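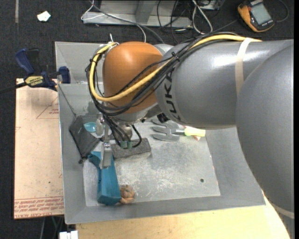
Friday night, kitchen table

I have to get this down before I go to bed or I'll lose half of it. My hands still smell like rye and I've got flour in the hinge of my glasses.

So, the oven works. Four weekends of hauling firebrick up that hill and today we baked in it, bread you could knock on, bread with a bottom! Tapio Heinonen stood there with the long peel like a man holding a fishing rod and when the first loaf came out he didn't say a word, he just turned it over and tapped it and handed it to me. I tapped it too. It sounded like a door.

Back up. I got to Harju a little after six this morning and it was still dark and there was frost on the tarp. November is a silly month to finish an outdoor oven but it's the month we had. Aarne Honkanen had been there since four to light the fire, and he'd brought his own birch because he doesn't trust ours. I have to say his birch was better. It split clean and it caught from one strip of bark. He has a way of laying the sticks crosswise toward the back so the flame runs up the dome and comes forward along the roof, and if you crouch down and look in you can see it rolling over like a wave coming in upside down. I must have crouched there for ten minutes. My knees are telling me about it now.

The bricks go black first and then at some point they go white again, from the crown down. Aarne calls that the oven clearing. I'd read about it and I'd sort of nodded along, but when you see the soot burn off and the pale brick come through, patch by patch, it's wonderful, it really is. We all stood around with coffee watching a brick change color.

Then the raking out, which I got to do. I'll write down the order for next time because I know I'll forget: coals forward, rake half into the bucket, spread the other half over the floor and leave it a bit, then take the rest, then the wet mop. The mop goes in dripping and comes out nearly dry. Door shut. Wait. Throw a pinch of flour on the floor and count. If it goes black right away it's too hot, and if it goes a nice tan while you count slowly to ten you can load. Ours went black on the first try and the second. Third time it went tan and then brown, and Tapio said good enough, and in they went.

The doughs. Shahram Mousavi brought two tubs of his, a wheat one with a lot of water in it that he'd had in the cold overnight, and I brought the rye. I'd been worried about my starter all week. I moved it to the shelf over the radiator on Wednesday and fed it twice a day, and it had gone from sulking to climbing out of the jar. This morning it smelled like apples. I used the old recipe from the back of the parish cookbook with the proportions changed a bit, less salt than it says, and a spoonful of the dark syrup, and I let it go until the top cracked like a dry pond. I was so nervous about overdoing it. I'd do it exactly the same again.

Shahram also did flatbreads at the end of the day in the falling heat, stretched over that cushion of his with nigella on top, and we ate them standing up with white cheese and radishes, tearing them while they were too hot to hold. I think I ate more than my share. I know I did. He says his aunt would have found them thick. I can't picture a better flatbread, so his aunt must be something.

Nigel Dobson turned up at noon with the soup, and with an opinion about the chimney. He thinks it draws too hard and we're losing heat out the front. He may well be right, because the second batch was slower than the first by a lot and the loaves nearest the door came out blond on one side. We turned them and gave them longer and they were fine to eat, just lopsided to look at. His idea is a thicker door, two layers of oak with a sheet of metal on the inside face, and soaking it in a bucket between bakes. I want to try it. I also want to try it without changing anything else, so we'll know it was the door. Last time we fixed three things at once and learned nothing.

Erasto Mwakyusa took the job nobody had thought of, which was keeping track. He had a school notebook and wrote down when each batch went in and when it came out and what the flour did on the floor. He's only been coming since September and I don't know how we managed before. He also made tea in the big pot with ginger and so much sugar that the spoon slowed down, and by then it had started to sleet a little so everyone wanted a second cup. He told us about the clay ovens in his grandmother's village and how they test the heat with a banana leaf. We have no banana leaves at Harju. We talked for a long time about what might do instead. Cabbage, we decided. I'm bringing a cabbage.

What we spent: 2000 all in, counting the sand and the insulation blanket and the trailer from Jakton for the bricks. I'd thought it would be more. Most of it went on the firebrick for the floor and the arch, and the outer shell is all old brick from the dairy, scrubbed by us, every last one. My thumbs have only just healed.

Small things I want to remember. The sound the crust makes when it cools, all those tiny ticks. Aarne eating the heel of the rye with a slab of butter the size of a domino and closing his eyes. The dog from the next farm sitting exactly at the edge of the warm patch. The two girls who came up the path with their sled, no snow to speak of, and left with a loaf inside somebody's hat. The light at three in the afternoon, already going gold and then gray, and the oven mouth glowing as if we'd parked a little sun there.

And one mistake, mine. I slashed the third rye loaf much too deep, I was showing off, and it opened up like a book and spread. It tasted the same. I brought that one home and I've had two slices of it already with the last of the cloudberry jam. I should leave some for breakfast.

Tomorrow the oven will still be warm. Tapio is going up first thing to put in a pot of beans and close the door on them, and he says if the beans come out soft by evening then the blanket was worth it. I've asked for oatmeal to go in too, in the brown crock, with raisins. I might dry the apple rings in there on Sunday when it's barely more than hand-warm. There are so many ways to use one fire! I keep thinking of new ones. Bones for stock. Meringues, maybe. Tapio says you can dry kindling in it for the next firing, and then it almost lights itself.

Things to bring: cabbage, the other scraper, thicker gloves (the left one has a hole right where the heat is), more coarse rye from the mill, a thermos that closes. Ask Nigel for the oak measurements. Give Shahram back his cushion, it's on the chair in my hall. Call about the sand they owe us.

It's past eleven. The loaf is on the board under a towel and I can smell it from here.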